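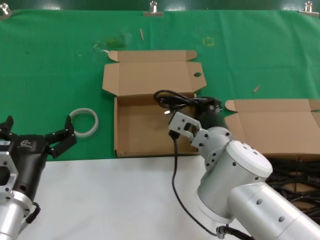

Leonora Yap: Fold the slack into a flat figure eight before it goes in the carton. A round coil takes a set in the jacket and then pushes the lid up at the front tuck.

flinent_bench
Disagree on the figure eight. The crossover doubles the thickness at the middle, and in a shallow tuck-top the middle is where the lid bows. I coil round, plug on the outside, one tie.

Forough Rezaei
Depends on the cord. With a thin two-conductor cord the crossover is nothing. With the heavier Gimis cord I get a visible bow on a round coil and on a figure eight. Only a long oval closes properly.

flinent_bench
Which carton?

Forough Rezaei
Clurklow 3483, plain brown, one-piece with the hinged lid. We have packed more than 2000 of them.

Leonora Yap
The 3483 is shallow. We moved to the 950 for anything with a molded plug and the bowing stopped. It costs more per bundle and takes more shelf.

evangelista_shipping
Tie question. Releasable plastic or rubber band? Bands left on over summer stuck to the jacket on 6 of our returns.

Leonora Yap
Releasable. Put it at the center of the bundle, not next to the plug, or the strain relief bends.

flinent_bench
Bands are fine if stock moves in a month. Ours does. I tried the oval on Friday with the heavier cord. Lid closed flat, but it took longer per carton, so I am keeping the round coil for the thin ones.

Forough Rezaei
Pin the bench cloth down if you do the oval. You pull against it and it creeps.

Related threads
Tuck flaps tearing at the score line
Gimis cord, minimum bend radius
Labeling cartons by cord length
Bench cloth or bare bench for packing

Contact | Copyright Packing Bench Forum | Back to top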